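Girnevia Green Space and Trails Group
Minutes of the regular meeting, 30 Oct 2021

Present: Leire Toledo (chair), Telmo Salcedo, Ieuan Wogan, Ga-eun Myung, Agata Farina (minutes)

1. Minutes of the last meeting

Approved with one change. Telmo asked that "the lake loop is finished" be corrected to "the lake loop is described by the contractor as finished." He walked it last week and found standing water at both culverts.

2. Vellesau Meadow evening hours

Leire reported that the parks office is willing to keep the Vellesau Meadow gate open until 9 pm from spring on, as a trial. Ieuan asked what the office means by a trial, who decides if it worked, and on what evidence. Leire said the letter does not say. Ieuan said the last trial, the one with the portable restrooms, ended when the rental money did and was then written up as a success.

Ga-eun was in favor all the same. People who work until five have no use for a meadow that locks at six, and the picnic tables out there sit idle most weeknights. Telmo agreed but wants it in writing that the parking lot stays open as late as the gate. In August two families came back to their cars and found the chain up.

Agreed: Leire to write back accepting, and to ask for the parking lot hours and the measure of success in the same letter.

3. Picnic supper and trail mix sale

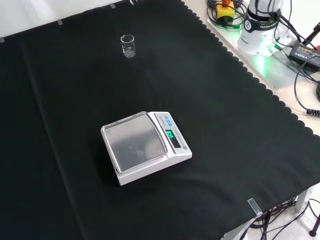 Ga-eun presented the plan for the picnic supper at the meadow, with trail mix sold by weight as the fundraiser. She wants a proper table for it, with a digital scale on a black cloth clipped to the table edge, and small paper bags. Ieuan doubted that anybody drives out to a meadow to buy raisins. He also pointed out that last year's bake sale cleared 27 dollars and used up a whole afternoon for four people. Ga-eun replied that the bake sale was held in the rain, next to a closed trail, and proves nothing either way. The chair let this run for a while.

Telmo asked if we need a permit to sell food by weight. No one present knew. Agata said the county form asks about "prepared foods" and does not define them, and that the person who answers the phone has given her two different replies.

Agreed: Agata to get an answer by email so that there is a copy. No ingredients to be bought until then.

4. Fire rings

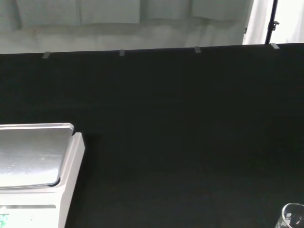

Item 4: table cloth held along the back with small gray clips.

Three of the fire rings by the north shelter are cracked. Truvov has quoted for replacements and says the new rings are "maintenance free." Telmo asked the sales rep how a steel ring left outside all winter can be maintenance free and was told that it is a matter of how you define maintenance. He is not satisfied and neither is the chair.

Ieuan would rather patch the old rings and spend what is left on a firewood box with a lid that closes. The wood at the north shelter has been wet on each of his last visits, and a new ring will not help anyone light wet wood. Ga-eun thought visitors could bring their own. Ieuan said they are told not to, on the board at the entrance, on account of the beetles.

Agreed: Telmo to ask Truvov for the warranty itself instead of the brochure. Ieuan to price a firewood box.

5. Trail counter

Ajayi has offered us a free season of its trail counter in return for a sign with its name at the trailhead. Leire felt it would be useful to have real visitor numbers when we go back to the parks office about evening hours. Agata asked if the counter can tell a person from a dog or a deer. The leaflet says it is "highly accurate" and leaves it there. Telmo noted that the free season runs through the winter, when there is hardly anybody to count, and that the paid season starts in spring. 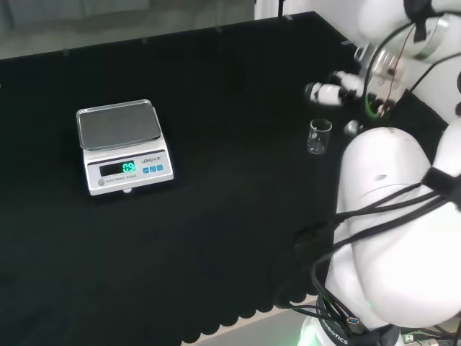 Ieuan has no objection to a free counter but does object to the sign, which in the drawing is larger than the trail map. Leire will ask for a smaller one, and for the season to be moved. If Ajayi says no to both, the matter is closed and does not need to come back to a meeting.

6. Other business

The bench at the overlook has been moved again. It now faces the maintenance shed. The parks office says it did not move it.

Ga-eun asked for the group walk to start later now that the mornings are dark. Agreed without discussion.

Telmo asked that the newsletter stop calling the marsh path "accessible" until someone has tried it with a wheelchair or a stroller. Leire said the wording came from the parks office. Telmo said that was his point. Wording to be removed.

7. Next meeting

Same place, same time – Leire to confirm the room. Agata to send the action list to everyone, including those who say they never get it.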